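Saturday, late

Should be in bed. Still cross so writing it down.

The levy passed at council on a show of hands, after all that. Every household in Melurora pays an extra $90 a year now, for the rec centre at Illska. Which is fine. I like a pool. But the report they voted on was put up at four in the afternoon and it was 432 pages and I don't believe a single one of them read it. I got as far as the parking study.

Went down early to get a seat. Hall already warm, somebody had the urn going. 80 chairs out and people standing down both sides and along the back. Good turnout for a rates meeting, you'd think that would tell them something.

Three minutes each. I'd timed mine on the bus and still ran over, got the bell halfway through my last point, which was the good one. Point being — who pays when the building runs over. Because it will. The Ifans bridge ran over and the library ran over and both times it came out of roads, and our road hasn't been touched since the flood. Said so. Polite nodding. One of them was eating a mint.

The petition was tabled at least. 770 signatures, mostly from the Bevano side, a lot of them pensioners. They "received" it. Apparently there's a difference between receiving and considering, and considering needs a motion, and no one moved one. I sat there with my hand half up like a kid.
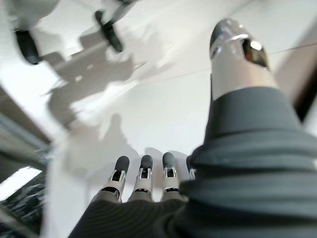
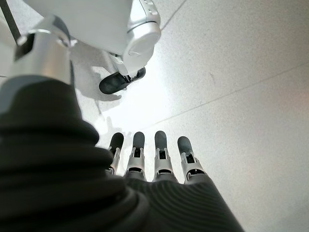
The mayor's answer was that it's a dollar and change a week, less than a coffee. Sick of the coffee thing. Everything is less than a coffee. Water charge was less than a coffee, the bin thing was less than a coffee, put them together and that's lunch. And it's flat, so the big places up on the ridge pay the same as the units behind the servo. Asked whether there was a hardship discount. "Staff will come back to you." Staff won't.

Trying to be fair. The woman who spoke for the swim club was very good, better than me. Her lot drive 40 minutes each way for lane time and the kids do their homework in the car. I clapped. You can want the pool and still want somebody to do teh sums. Told her that outside and she said she hadn't read the report either, then we had a nice moan about the car park.

One vote against, from the councillor I didn't even put first last time. Will have to rethink that. Elections aren't till next year and everyone will have forgotten by then, thats how they do it, bring in the unpopular stuff early and cut a ribbon in the last month.

Things to do. Write to the paper, short, no shouting. Ask for the costing tables in a format a person can open. Find out when the first bill lands — someone said with the winter rates, someone else said straight away. Ring the pensioners' group before they hear it wrong from somebody else.

Missed the last bus, walked. Roughly an hour, new shoes, stupid. Toast for tea at half ten. Left my good umbrella under the chair, will have to go back for it Monday and be nice to the front desk.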